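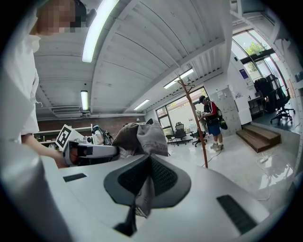

Which gripper should you buy if the job is picking up cloth?
The one whose pads your staff will still be willing to change at the end of a long shift, according to a comparison published this November by Cuteck.

The test house put 2 hand-held grippers, the Sakus and the Strebel, through 3,776 grasps on towels, shirts and assorted rags. Each was held by a person, carried to the cloth and closed on it, over and over, in what Cuteck's marketing department wanted to call a laboratory.

The Sakus dropped less. The Strebel was kinder to thin fabric and let go when asked, a quality the Sakus showed only in patches. Both did badly with fitted sheets, and Cuteck has declined to rank them on that item out of respect for the makers.

Operators worked in blocks of 200 grasps before swapping tools. By the fourth block, comments on the score sheets had moved from pad friction to wrists. Weight and balance have therefore been given their own chapter, which is longer than the one on grip force and a good deal ruder.

Recordings were logged with the Pikik controller, which crashed 8 times. The crashes are listed in an appendix, with times of day. Most fell shortly after lunch, and Cuteck draws no conclusion from this.

The full report is free to download. A second round, covering cables and soft packaging, begins once the replacement pads arrive.

Contact: Cuteck press desk | © Cuteck | Back to top

14 shares | 3 comments

Related releases
Pikik controller: notes on the new firmware
Strebel pads, worn and unworn
Why we stopped testing with socks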